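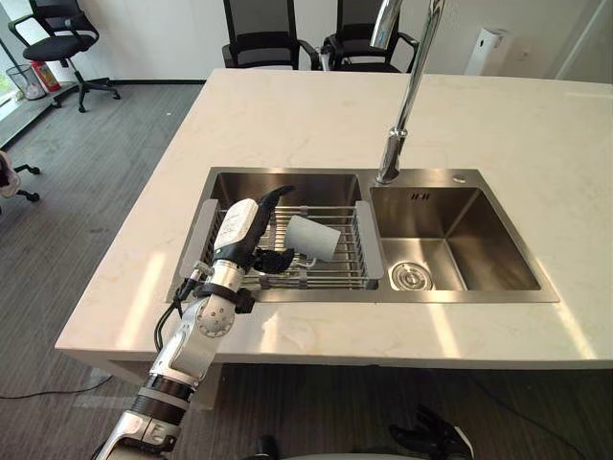
Placing a cup on a rod rack with the Vekier planner

Home | Guides | Perception | Planning | Downloads | Forum

Updated 27 February 2018

This guide covers the release part of a pick-and-place job, where the hand already holds a plain cup on its side and has to put it down on a wire rack over a sink. It assumes you have Vekier running, the arm calibrated and the Lollow depth node publishing. If not, do the setup guide first.

1. Model the rack as a flat surface

Depth cameras do badly with steel rods. You get stripes where the rods are, holes between them, and bright patches from the bottom of the basin. Don't try to rebuild the rods from the cloud. Fit a plane to the highest points inside the rack area and save it as rack_top. Mark the open basin beside it as a no-place region, otherwise the planner will sometimes choose it.

2. Add the tap by hand

A tall chrome gooseneck is nearly invisible to the depth node. Put in an upright cylinder for the column and a box for the spout, both with a 4 cm margin. The box should reach well above what the head camera can see.

3. Attach the cup to the hand

Call attach_object with the cup as a cylinder, using the pose from the fingers and not the last camera pose. List the finger links under allowed contacts. Any finger that isn't holding the cup must stay in the collision model at its true angle. A finger sticking out past the wrist is the usual cause of a "no path found" error near the tap.

4. Plan the approach

Set the goal 6 cm over rack_top and ask for a straight line down from there. Limit the planner to 800 samples. If it fails, move the base a little and try again before you raise the limit. Keep the second arm low and locked, below the edge of the worktop.

5. Lower and release

Switch to force mode for the last part. Stop on contact, wait 400 ms, then open the fingers slowly. Fingers curled under the cup need somewhere to go, so check that the opening path clears the rods. If it doesn't, roll the wrist first.

6. Check the result

Back off, detach the object and run a fresh scan. White cups in strong sunlight can wash out the colour image, so use depth alone for this step.

The Skjelbred driver has had a bug since November that drops the first force reading. Discard it in your own code for now.

Next: Stacking bowls

Contact | © 2018 Vanitz | Back to top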